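Trustora Help > Desktops and Older Hardware

Old tower won't POST after I cleaned it, all RAM out, what do I put back first?

losico_fan3427

Hi all, hoping somebody can talk me through this. I inherited a big old tower from my uncle's print shop (no brand on it, just a faded Clonenetti sticker on the side) and I want to get it going again so I can pull a few years of scanned photos off it. It was full of dust, so in March I took it down to the garage and gave it a proper going over with canned air and a soft brush.

Put it back together, pressed the button, fans spin and nothing on the monitor. No beeps either. I tried reseating the memory, same thing, so I pulled every stick and left them out until I know what I'm doing.

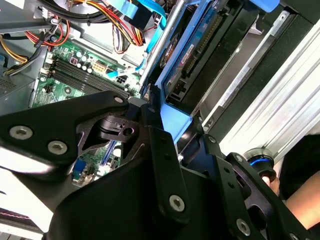

Inside the case with the memory slots bare. The cream connector is the power one on the board, I think?

My questions, sorry there are a few! Does it matter which slots I use if I only put 2 sticks back? And the wires are a real rat's nest up top – red, yellow, orange, black, all looping over each other – can I tie them back more tightly or will that stress something? I have a tiny speaker on the front panel header, so I'd expect it to beep at me if it was unhappy.

gunn_repairs

Yes, the slot matters. Boards with a whole bank of slots like that often want memory in matched pairs, and sometimes only in certain positions. Look for numbers printed on the board next to the slots, and check inside the side panel too, there's often a little diagram stuck there.

Before any of that, unplug it from the wall, hold the power button in for a few seconds, and push down on that cream connector. It's very easy to nudge it halfway out when you're brushing around it, and you can get spinning fans and a dead screen exactly like you describe. Check for a smaller processor power plug as well. They hide.

Then put one matched pair in, nothing else, and try again. If you get a picture, shut down and add the rest a pair at a time. If you don't, swap in a different pair. Clean the gold edges with a bit of isopropyl on a cotton swab and let them dry completely first. I've had "dead" sticks come back that way more times than I can remember.

The wires are fine to tie back as long as nothing is pulled tight at the plug end. Leave some slack and keep them off the fans.

towerpile2000

had the same thing with mine, was the battery. coin cell on the board, costs next to nothing, swap it

losico_fan3427

Thank you both! The big connector did click when I pushed on it, so fingers crossed. Going to do the swab thing tonight and try the first pair after dinner. Will pick up a battery too, it must be ancient by now.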